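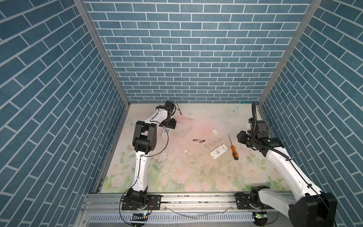

4. Submitting a motion for debate

This section applies to elected members and their authorised staff using Travari to lodge motions with the Kiltaton Assembly. Members must hold an active account before starting. Staff accounts may prepare a draft but may not lodge it.

4.1 Preparing the draft

1. Sign in and select Chamber Business, then New Motion.
2. Choose the motion type. Members' debates and committee debates use different forms, and the type cannot be changed once the draft has been saved.
3. Enter the title. Do not include the name of any other member.
4. Enter the text of the motion. The field accepts up to 2,000 characters, including spaces.
5. Declare any registered interest under Interests. If there is none, tick Nothing to declare.
6. Select Save Draft. The system issues a draft number, which should be quoted in all correspondence with the Chamber Office.

Note: Text pasted from a word processor may lose its paragraph breaks. Check the preview before going further.

4.2 Adding supporters

1. Open the saved draft and select Invite Support.
2. Search by surname or by constituency. Members for Hidayat appear under both the northern and southern lists.
3. Send the invitation. Each member must confirm from his or her own account.

A motion for a members' debate requires supporters from at least two parties. Names may be withdrawn at any time before the motion is selected.

4.3 Lodging

1. Select Lodge and enter your passcode.
2. Read the declaration in full and select Accept.
3. Keep the receipt. It shows the time of lodging, which decides the order of publication.

Caution: A lodged motion cannot be edited. To correct an error, withdraw the motion and lodge it again. Supporters are not carried over.

4.4 Amendments

Amendments are lodged against the published motion using Form 346, found under Chamber Business. An amendment that would reverse the motion's meaning will be returned by the Clerk without publication.

Questions on admissibility should be addressed to Marlina Harahap, Chamber Office. Account and passcode problems are handled by Wahyudi Nugroho, Member Services.

Section last revised 11/14/25. It replaces the guidance issued in August.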